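About Clanilby

Who we are
Contact
Working with us

Clanilby tests robot grippers, arms, cameras and controllers for companies that have to choose between them. We don't build or sell hardware, and we take no commission from anyone who does. A customer tells us what has to be picked up, turned, pressed or loaded, and we try the candidates on that job and write down what happened.

The company was started by Merike Toom and Virgil Bratu, who had worked together at a packaging plant and spent most of one year there replacing grippers that looked fine in the catalog. The spec sheets gave grip force and stroke. They didn't say what the fingers would do with a thin part lying flat on a table, and that was the part the line stopped for. Virgil started keeping a notebook of small tests. The notebook is still in the office, and several of our standard tasks come straight from it.

What we do

Most of our work is side-by-side comparison. Two or more grippers go on the same arm, with the same controller and the same objects, and each one runs a task 100 times. If the customer is choosing an arm or a camera, we keep the gripper fixed and change the other piece. We only change one thing at a time. It makes projects longer than some people expect, and we tell them so before they sign.

Our task set is made up of ordinary handling jobs, many of them with office supplies. We like these because they are cheap, easy to replace and harder than they look. Thin strips are difficult to pick up and easy to bend. Small trays slide. A stapler has a moving top and has to be held steady and pressed, often with two hands.

Before any gripper gets a turn, a person does the task.

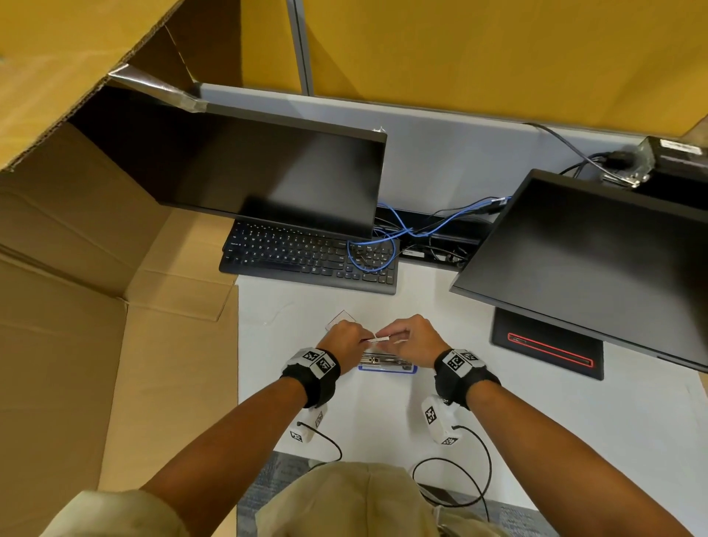 We call this the hand baseline. The operator wears a strap with printed markers on each wrist, and we use the markers to follow where the wrists go during the task. From that we get a path, a time and a fair idea of how much room the job needs. Customers often find the hand baseline more useful than the scores. It shows which parts of a task call for two hands, and sometimes the answer is to change the fixture and buy the simpler gripper.

A normal baseline session lasts 60 minutes, with breaks. We use a regular office desk for it, with the keyboard and monitors left where they are. Many of the places our customers want to put an arm are just as crowded.
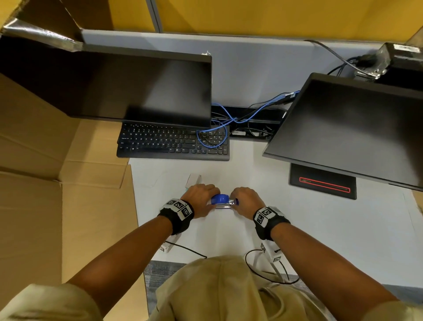

Stapler task, hand baseline: one hand at the front, one at the rear.

The stapler task has been with us from the beginning. Two-finger grippers tend to do well at holding the base and badly at pressing the top, because the contact point moves as the top goes down. Soft fingers have the opposite problem. In March we finished a comparison of the Cliteck and Zedetti grippers on this task. The Cliteck completed 89 of its runs out of 100. The Zedetti completed fewer but did no damage to the parts, and for that customer the parts were expensive. They bought the Zedetti, and we thought it was a reasonable choice.

We keep results like these in one archive, which now holds 1570 logged runs. Failed runs stay in. If a cable came loose or somebody entered the wrong speed, the log says so and the run is repeated under a new number.

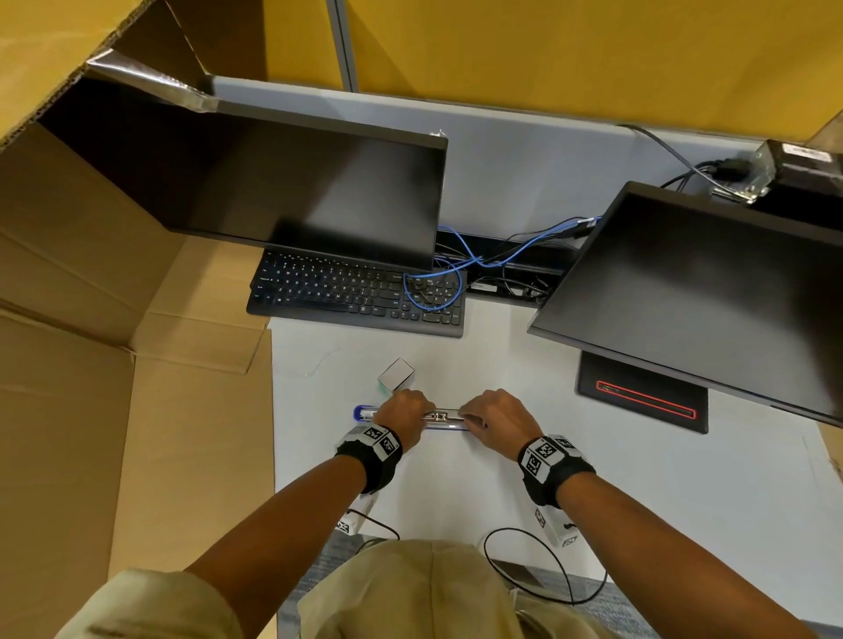
Silver stapler laid flat on the desk, both wrist bands on.

The people

Merike Toom runs the company and is the first person you will talk to. She plans the comparisons and writes the reports.

Virgil Bratu looks after arms and controllers. He does the mounting, the wiring and the safety checks.

Shigeru Uchida is responsible for cameras and wrist tracking, including calibration – a job he does again at the start of every session, even when nothing has been moved.

Lăcrămioara Vlad designs fixtures and fingertips. When a gripper comes without suitable fingers, she makes a plain set so that it can be tested at all. Plain sets are noted in the report, and the maker is told.

Marisol Llanos handles scheduling, loan equipment and returns.

What we ask of you

Send us the real parts if you can. Drawings are helpful, but weight and surface matter more than shape for most grippers. Tell us about the worst part you have – the bent one, the oily one, the one the night shift complains about. We also need to know the arm you already own, if there is one, and how much time the robot has for each cycle.

Makers are welcome to send hardware for testing. They can see their own results before a report goes out and correct errors of fact. They can't have a run removed.

Reports belong to the customer who paid for them.

Page last updated Apr 2, 2020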